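The Pleasures of the Parts Board

My kitchen junk drawer once held 65 loose pieces from things I had taken apart and fully intended to put back together. I know the number because one rainy February I dumped them all on the counter and wrote it down, the way you write down a bad score. Springs, caps, little plates with holes in them, a pin that I'm still convinced belonged to the pepper mill. I'd been meaning to fix that mill for two years!

So when my editor asked if I'd write something on the people who do small assembly for fun (pegs into holes, lids onto boxes, plates into slots, the sort of fiddly stuff most of us stopped doing around third grade), I said yes before she got to the end of the sentence.

My guide was Evdokia Moschos, who runs a puzzle and parts shop called Pumelero out of a narrow storefront between a dry cleaner and a place that sells only lamps. She has over 900 little bins along one wall. Blue things, white things, things with threads, things with slots. She let me open as many as I wanted, and I lost most of a morning that way.

"You're shopping," she told me. "Go get a board."

I didn't know what she meant by a board. She meant a plain flat rectangle, white for preference, and everything you're working on lives on it until you're done. Plates toward the back. Taller pieces where you won't knock them with a sleeve. Pegs wherever you can grab them. If it isn't on the board it isn't in the project, and if it's on the floor you stop and pick it up right now, before you forget. She's strict about the floor.
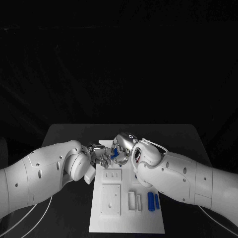
I bought one the same afternoon, and a yard of black fabric too, since Evdokia swears by a dark background and I'm easily led. She's right about it, though. Pale pieces that used to vanish into my oatmeal-colored countertop suddenly had edges. I could see which holes were corner holes and which was the odd one out, and I quit picking up the same plate three times to check.

The color business goes deeper than I expected. There's a whole camp that wants everything in one color, because then you have to go by shape alone. These people are purists and I admire them from a distance. I'm firmly a two-color person. White for the parts that stay put, blue for the parts that go into them, and my brain can relax a little. My first set was one Evdokia sells under the name Alon, and it has a round peg so snug that I was sure I'd been given the wrong one. I had not. I was holding it crooked. (I was holding it crooked for forty minutes, if you want the full story, and I'd like it noted that I had skipped lunch.)

What finally got it in was slowing way down. You set the bottom edge in first, you let the piece stand up straight, and then you sort of feel for the moment it agrees with you. Pushing does nothing except make your thumb sore. Slots are a different animal. With a slot you can see perfectly well where the thing has to go and you still come in at an angle, every single time, and it jams at the corner and you have to back out and start over. I've been working on the slotted plate from the Vilitham set for most of a week and I still talk to it.
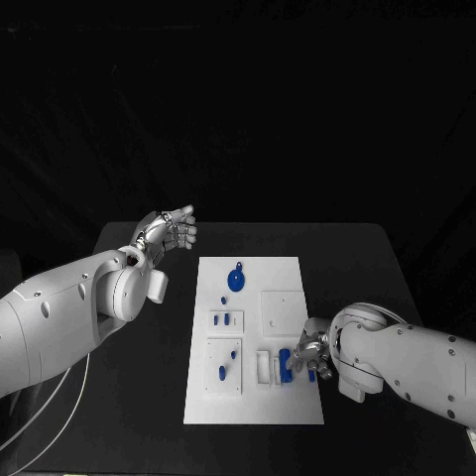 White plates and blue pieces laid out on the board, with the round blue one up near the top.

Is it expensive? It can be. The Alon set was $40, which felt like a lot for a bag of shapes until I worked out how many evenings I'd gotten out of it. At the other end there's a big collector's set called the Zakaria, with 507 pieces and a case that takes two people to lift. Evdokia keeps one behind the counter and has never sold it. I think she'd be sad if someone asked.

You really don't need any of that to start, though. A cutting board will do if it's flat. Dump your drawer out on it. Put like with like, leave some space between the groups, and stand up whatever will stand. I find I want to line everything up in rows, and Evdokia hates rows (she says they make you hunt), so she groups pieces by what they fit into, and after trying it her way I've mostly come around. Mostly. My pegs are still in a row.

The pepper mill works now, by the way. It was the pin.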